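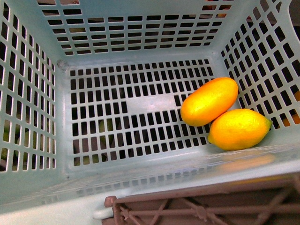
Setting the feed length on a servo roll feed

Scope

The following procedure applies to servo roll feeds of the Zusden 200 series, fitted ahead of a mechanical press and controlled from an Ovlow operator panel. It is intended for setters who have completed site induction and who hold authorisation to work on the press line. Coil loading and straightener adjustment are covered separately.

Before starting

Confirm that the press is stopped at top dead centre and isolated in accordance with your site's lockout procedure. Release the air supply to the feed rolls and check that the gauge reads zero. Inspect the upper and lower rolls for embedded slivers, scoring or oil build-up. Wipe the rolls with a lint-free cloth and the cleaner named in the maintenance schedule. Abrasive pads must not be used on the roll surface.

Have the job sheet at hand. It should state the material thickness, strip width, progression and pilot release angle. If any of these is missing, refer the sheet back to the tooling office and do not proceed on the values from a previous run.

Threading the strip

1. Restore the air supply and set the rolls to the open position.
2. Set the edge guides to the strip width, leaving a small, even clearance on both sides.
3. Bring the strip forward by hand through the guides until the leading edge is clear of the rolls. Wear cut-resistant gloves.
4. Close the rolls and jog the strip forward at the slowest setting. Watch the edges for rubbing.
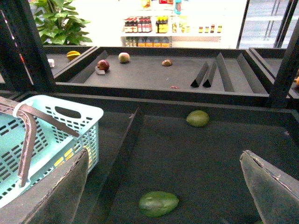 If the strip drifts to one side, open the rolls, square the strip and repeat step 4. Persistent drift usually points to camber in the coil or to a straightener that is out of parallel, and guide pressure should not be increased to correct it.

Entering the values

5. On the panel, open the job page and enter the progression from the job sheet. The worked values on this page assume a progression of 108 mm.
6. Enter the feed start and feed end angles. The feed must be complete before the pilots enter the strip.
7. Enter the pilot release angle. The rolls should lift just as the pilots engage – early release allows the strip to slip back under the weight of the loop.
8. Save the job under its tool number.

Checking the length

Scribe a line across the strip at the exit side of the feed. Index the strip 5 times in single-stroke mode with the die open, then scribe a second line at the same point. Measure between the lines with a steel rule or tape. At a progression of 108 mm the distance should be 540 mm. Divide any difference by the number of indexes and enter the result as a length correction, then repeat the check.

Where the correction needed changes from one check to the next, the strip is slipping. Clean the rolls again and confirm the roll pressure before making a further correction.

Returning to production

Remove all tools from the die area, refit the guards and remove your lock. Run the first parts in single-stroke mode and have them approved before changing to continuous operation. Record the final length correction on the job sheet.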